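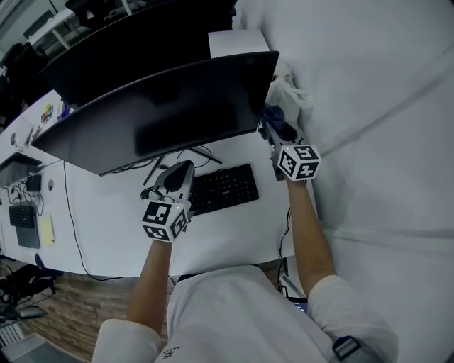 Last changed: 11/04/2006

Keeping a small parish archive readable
Speaker notes, Amley local history evening

Slides are numbered in the margin of the printed copy. Where a slide has no note I just talk to it.

Slide 1. Title

Say hello, thank the hall. Check that the back row can hear. Mention that the handout is by the door and has the box sizes on it, so there is no need to copy them down.

I looked after the Amley parish papers for nine years and I was never trained as an archivist. I learned from the county record office, from two short courses and from making mistakes. The talk is for people who have ended up with a cupboard of papers and would like to know what to do first.

Slide 2. What we had

The collection came to us in the December after the old reading room closed. It was in tea chests, suitcases and one tin trunk with no key. When we finally listed it there were 1,868 items. An item might be one letter or a bound minute book of 200 pages, so the number tells you more about how we listed than how much there was.

Main groups:
Vestry and parish meeting minutes
Letters to and from the Skeven estate, mostly on drainage
School log books, two of them, with a gap between
Photographs, nearly all without names
Bills and receipts from tradesmen
The Busten papers, which I will come to

Slide 3. Do nothing for a week

First advice. Leave things in the order you find them until you have written that order down. We did not do this with the first tea chest. We sorted the letters by date because that seemed tidy, and only later saw that someone had kept them by subject, with the replies pinned behind. We got most of it back by matching the pinholes. It took Seraina Camenzind and me the best part of a winter.

So: open the box, write down what is on top, what is under that, and so on. A cheap exercise book is fine. Number each bundle in pencil on a slip of paper, and put the slip in with the bundle.

Pause here. People usually want to ask about numbering. Say it is coming on slide 6.

Slide 4. Where to keep it

A dry inside wall on a middle floor. Lofts get too hot and too cold, cellars get wet. Our first room had a pipe running across the ceiling, and we moved everything after the first hard frost, before it had a chance to burst.

Steady is better than perfect. Paper can put up with a room that is a little too warm if it stays that way. What does the harm is going up and down every day, as happens in a hall where the heating comes on for evening meetings.

Keep boxes off the floor. Six inches is enough for a spilt bucket. We used slatted shelves from a greengrocer who was closing down.

Show the photo of the shelves. Point out the gap behind them.

Slide 5. Boxes and folders

Acid-free boxes cost more than people expect. If the money will only stretch so far, buy the folders first. The folder is what touches the paper.

Things to take out:
Steel paper clips
Rubber bands, which go sticky and then go hard
Sticky tape, but only if it is already coming away. If it is still stuck, leave it for a conservator
Plastic wallets of the old soft kind that smell

Things to leave:
Sewing
Original pins if they are clean, as long as you have noted them
Wax seals. Pad round them with tissue

Don't overfill a box. If you have to pull to get a folder out, there are too many in there. Don't leave it half empty either or the papers will slump and curl.

Slide 6. Numbering

Every scheme works if you stick to it. Ours is the group letter, the box, the item. So D/4/17 is drainage letters, box four, item seventeen. We write it in soft pencil on the back, bottom left, on a hard surface and never with the sheet on top of another sheet.

Thaddäus Bühler wanted us to put the date in the number. I was against it and I still am. Dates turn out wrong, and then either the number is wrong or you have to change it, and every note that anyone ever made using the old number is wrong as well. Thaddäus is here tonight and may want to put his side of it in questions.

The list itself we keep twice. One copy is on the computer and one is printed out in a ring binder. The printed copy is done again each December. If you only do one, do the paper.

Slide 7. The Busten papers

Slow down here, this is the part most people came for.

Busten was a builder's yard at the bottom of Mill Lane. It shut before the war. The family kept the day books, and a grandson gave them to us in two suitcases. They list every job, who it was for, how many men, what stone or timber was used and when it was paid. Some were never paid, and those are marked with a small cross.

From the day books we have been able to date eleven houses in the village, including the pair opposite the chapel that everyone had down as a good deal older. Read out the entry for the chapel roof. It is short:

"Chapel. Slates, two men, rain. Minister not content."

Then the next four entries, which are all the same roof.

Someone will ask whether they can see their own house. The answer is yes, by appointment, and please bring the deeds if you have them as the houses had no numbers then.

Slide 8. Photographs

Handle by the edges. Cotton gloves if you have them, clean dry hands if you have not. Never write on the back in ballpoint. It comes through.

Get names now. We held three tea afternoons with prints laid out on tables and a pencil and pad beside each. Copies only, never the originals. We got names for more than half. Where two people disagreed we wrote down both names and who said which. Don't decide for them. In one case we wrote down "definitely Ada" and "definitely not Ada" and both are still in the catalogue.

Slide 9. Scanning

We have scanned 2,000 pages so far, mostly minutes and day books. Balthasar Hubmann set up the method and it has not changed much since.

Scan once, at a good setting, and keep that file untouched. Make a smaller copy for reading. Name the file with the item number and the page, nothing else. We had a first batch with names like "old letter nice one" and had to do them over.

Keep the files in two buildings. One of ours is a disc in a drawer at the school. Somebody has to open them once a year to see that they still open, so put it in the diary.

A scan does not replace the paper. We have gone back to the original many times for a watermark or a fold, or for something in pencil that the scanner did not pick up.

Slide 10. Letting people in

Simple rules, on one sheet, by the door:
Pencils only
No drinks on the table
One folder at a time
Bags under the coats
Sign the book

We had one bad afternoon when a visitor took notes in fountain pen and rested the notebook on an estate map. There is a blue line on it now, across the lower meadow. I bring the map out when people say the pencil rule is fussy.

Be clear about what is closed. Anything with living people's health or money in it stays shut, and we say so on the list. The second school log book is closed in part for that reason. Valdemar Mogensen wrote our wording for this, and it is on the back of the handout.

Slide 11. What I would do differently

Write down the order of the first tea chest. Already said, say it again.

Ask the county sooner. I put off ringing them for two years because I thought they would want to take everything away. They came out, looked, gave us some tissue and a list of suppliers, and went home.

Keep the suitcases. We threw out both of the Busten ones, and there were railway labels on them that I never copied.

Label keys. The tin trunk turned out to open with the key to the hall piano, and we had already paid a locksmith.

Slide 12. Thanks

Thank Andri Frei for the slides and for carrying the trunk. Thank the Głowacki bindery, who repaired the first minute book and charged us only for the leather.

Questions. Repeat each question aloud before answering as the hall does not carry from the back. If there are none, ask who in the room has papers at home, and what they are kept in. Last time that took us up to closing.

Bring for the table: one empty box, one full box, good folder, bad folder, the sticky rubber bands in their jar, copy of the chapel entry, soft pencils, the map.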